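The Long Table by the Windows

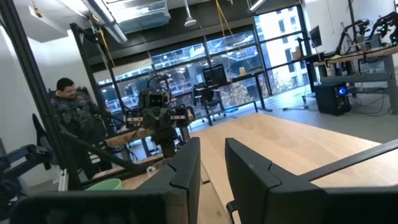
The long table, with the bowl at one end and the trees behind.

Those of you who have been members at Bokdale for a while will remember the old arrangement, with the little square tables that never quite met and the gap that swallowed everybody's pens. I was fond of them in my way (I wrote most of two grant applications at the one with the short leg), but I can't say I miss them, and I don't think I have heard a single kind word for them since the long table came in.

It's a lovely thing, the long table. The wood is light, almost blond, and there is a faint grain to it that you only notice when you have been staring at it instead of doing your work. It has picked up a few dark smudges already. Steinar Kjærgaard, who found it for us through a firm called Skov, has asked me to pass on that a damp cloth and a drop of dish soap is all it needs, and please, please no scouring pads! He will be in with a tin of oil during the first full week of January and would like the whole surface cleared by the Monday evening. That means laptops, notebooks, cables, mugs, and whatever it is that you have been meaning to take home since the summer. Anything left behind goes into the blue crates by the coat hooks, where you are welcome to come and dig for it.

While we are on the subject of things left on the table, several people have written to me about bowls. We do love that you bring food in to share, and Brayan Bedoya's cardamom buns disappeared so fast last month that I only got to smell them. But would you rinse your bowl and put it back on the kitchen shelf before you go? If it came from your own kitchen, a strip of tape with your name on the bottom saves a lot of asking.

I've also had a nice long letter from Amado Sison in favor of the window side of the room, and since he made his case so well I'll repeat some of it. He points out that the windows are tall enough to give you good light right through the short afternoons, and that with most of the leaves gone from the trees you can see much more of the white building across the way than you could in August. He would like to see more people try the standing desk over there, the one with the light top and the monitor. It can be reserved in half-day blocks on the sheet by the door, and there is a mesh-backed chair close by for when your feet give up. I tried it myself for a morning and lasted until eleven, so don't let me be your example.

Chairs, then. If you borrow one from the window side for a meeting at the long table, kindly walk it back afterward. Two people came to me in the same week looking for a seat, and the missing ones were all huddled at the other end of the room like guests at a party.

Skarphéðinn Þrastardóttir is putting together the seating wishes for the new year. She would like to hear whether you prefer quiet or company, whether you need an outlet within reach, and whether the light from the windows bothers your screen. You can leave a note in her mailbox, number 72, or catch her at lunch, when she is generally in a good mood and willing to talk about blinds for as long as you are.

Soup will be on as usual on Thursday from noon. Ívar Laxdal is cooking, and he asks that you bring your own spoon.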